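3.2 Interferon response in Wavent cells

Wavent cells were plated at equal density and treated with interferon gamma for 8 hours. STAT1 phosphorylation peaked early and then fell in the control line. In the knockdown line it stayed high until the end of treatment. 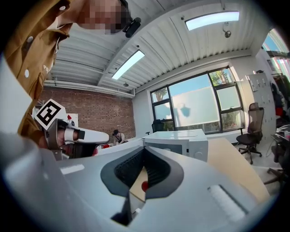 Figure 2

Of the 2733 transcripts that passed the filter, 42 remained raised after the interferon was washed out. Most were known STAT1 targets. Adding back the full-length protein restored the decline, while a mutant without the SH2 domain had no effect.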